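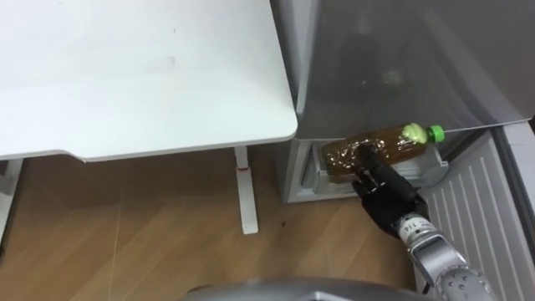

A **standing desk** is a desk made to be used while upright, or one that can be raised and lowered between sitting and standing height. It is sold mainly on health grounds, and the evidence for those grounds is thinner than the advertising suggests.

## History

Writing at a tall desk is old. Counting houses and law offices of the nineteenth century used high sloped desks, often with a stool, and clerks seem to have disliked them. Adjustable models came much later, first with a hand crank and then with electric motors, and spread through offices as prices fell.

## Types

- **Fixed-height desks** stay at one level and suit a single user.
- **Crank desks** are cheaper than powered ones and slow to move.
- **Electric desks** use one or more motors, usually with saved height settings.
- **Converters** sit on top of an ordinary desk. They take up a good deal of the surface and some wobble.

Makers such as Tresteo and Lendstead sell frames and tops separately. Prices at a mid-range retailer run from $104 for a basic converter to $2,360 for a powered corner desk. Buyers are often told the dearer frames are steadier, though few makers publish a wobble test that a rival could repeat.

## Health claims

The usual claims are weight loss, less back pain and better concentration. The first is weak. Standing still burns only slightly more energy than sitting, and a short walk at lunch does more. Results for back pain are mixed, and many trials are small, brief and based on what people say about their own comfort — a poor measure when they know which desk they were given.

Long periods of standing carry problems of their own, including sore feet and swollen legs. Shop and factory workers have known this for generations, a point rarely raised in the brochures.

## Use in practice

Ergonomist Riet Groen followed 40 office staff at the insurer Sukora after powered desks were installed. Most changed height daily in the first month. By December the majority had left theirs at sitting height. Groen blamed habit and poor training; her critic Paweena Saithong argued that the staff had simply found the feature unneeded. Neither view was tested further, and the group was too small to settle the matter.

## See also

- Office chair
- Treadmill desk
- Repetitive strain injury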